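Workshop tips: keeping a two-finger gripper fit for cloth

The Istex handling sheet tells you to oil, calibrate and log everything weekly. I have run the Foltau arm on our laundry bench long enough to doubt most of that. Some of it matters. A lot of it sells oil.

Wipe the fingers before you blame the software. Lint and fabric softener build up on the pads and the grip goes slack. A damp cotton rag will do. The Kramer cleaning fluid smells expensive and I could find no difference after a month of using it.

Don't turn up the closing force to cure slipping. It's the first thing everyone tries, and all you get is creased shirts and a warm motor. Ours sits at 480 on the controller's own scale and has stayed there since October.

Check the gap with the fingers shut. Slide a strip of paper in at the tip, then at the root. If it drags at one end only, slacken the 3 pad screws, square the pad and nip them up a little at a time.

Wrist camera next. Clean the lens with a dry cloth, then run a test pick with something checked or striped, as plain sheets will hide a soft focus from you.

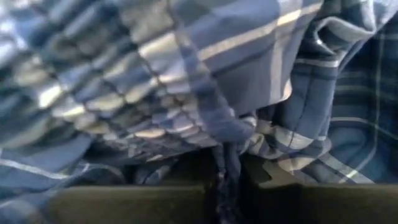 Watch for cloth pinched down between the fingers. A twist of it in the gap can pass for a good hold on the position reading, so look before you trust the green light. Stop the arm, open the fingers by hand and ease the cloth upwards - never tug it sideways across the pads.

As for the Sekusance self-tuning add-on, I'd want to see it cope with a full basket on a Friday before paying for it. The pads are claimed to last up to 3845 picks. Our last pair was bald at 1849.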